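Session notes for Module 2, Water and Power in the Valley. Bring these with you along with the reading pack, as I'll be pointing at bits of both!

# How a Small Valley Built Its Own Electricity Company

Last time we looked at why private suppliers stayed in the towns. A line down a street with forty shops on it paid for itself quickly, while a line up a hillside with three farms on it never did. So the farms went without, sometimes for decades, and people cooked, washed and read by lamp and stove while they could see the glow of the town from their back doors. I find that detail wonderful every time I teach it (and a bit maddening).

Today is about what the people of Zunton did about it. The short version is that they formed a co-operative, dammed a stream that everybody had told them was too small, and ended up selling power back to the very firm that had turned them down. The long version is much better.

## The refusal

The letter from the Bilyk Light Company is item one in your pack. Please read it slowly. It is polite, it is brief, and it gives a price per pole that the company must have known no farmer could pay. Notice too what it leaves out. There is no mention of the stream, although Bilyk's own surveyor had walked the whole length of it the July before and written a very hopeful report.

Annatjie Mtshali found that report while she was looking for something else altogether, a set of drainage maps, and her article on it is on the reading list. Her argument is that the firm wanted to keep the site in its pocket. Imke Steinbach thinks it was plain muddle, with one office not reading what the other had written. I lean towards Mtshali, but do make up your own minds, and use the dates on the two documents when you do.

## Raising the money

The founding meeting was held in the grain store and 34 households signed. Each took a share, and those who couldn't find the cash could pay in days of digging. This was the clever part. A member who had dug part of the channel with their own spade was going to turn up to meetings, read the accounts and complain loudly if the lights went out!

Shares did not carry extra votes. One household, one vote, whether you were the miller or had a single cow. We'll compare this next week with Grurnar, where votes went with money and the whole thing was sold off within a generation.

Some terms you'll need:

- **Head** – the height the water falls before it reaches the turbine. More head, more power from the same water.
- **Flow** – how much water passes in a given time. The Zunton stream had poor flow and excellent head, and the doubters had only looked at the flow.
- **Headrace** – the channel carrying water from the dam towards the drop.
- **Penstock** – the closed pipe that takes it down the last steep stretch.
- **Load** – everything drawing power at a given moment.

If you only remember one pair, make it head and flow. Half the arguments in the minute book make no sense until you have them straight.
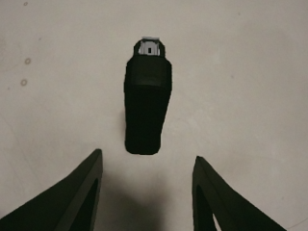

### Building and Running

The channel followed the contour of the hill for 1000 yards, and you can still walk beside most of it. The dam at the top was modest, just stone and clay with a timber sluice. The real cost was the turbine, which came second-hand from the Jerner sawmill and needed new bearings before it would turn freely.

Early supply was for evenings only. The turbine was started at dusk and stopped at bedtime, with a long blink of the lights as a warning to find your candle. Then came the electric iron. Ironing was a daytime job, and members began asking for one daytime session a week, then a second. Look at the minutes on this (item four), because you can watch demand growing line by line. Nobody had planned for it and the load crept up every winter.

Silvana Camargo's chapter is brilliant here. She reads the ironing dispute as the moment when women in the valley began to shape the co-operative's decisions, and she backs it up with the voting lists. It's a lovely piece of work and very readable, so please don't leave it until the night before.

## The link to the town

By the time the second turbine went in, Zunton had 322 connections and more power at night than it could use. Bilyk, meanwhile, was short in the evenings. The agreement to join the two systems is item six. The price was fair, and the co-operative kept the right to cut the link in a dry spell – they had clearly learned to read a contract by then.

Kiprono Gachanja asks whether this was the end of the co-operative as an independent body. Once your income depends on a big neighbour, who is really in charge? It's a good question and I'd like us to spend a decent chunk of the seminar on it.

## For the seminar

1. Read items one, four and six, and Camargo's chapter.
2. Write a paragraph on the surveyor's report: did Bilyk hide it or lose it?
3. Come ready to say how you think the vote on the link would have gone under the Grurnar rules.

Nabila El-Sayed will be taking the second group and has the large copy of the channel map, so if you want to trace the route properly, ask her for a look at it before class.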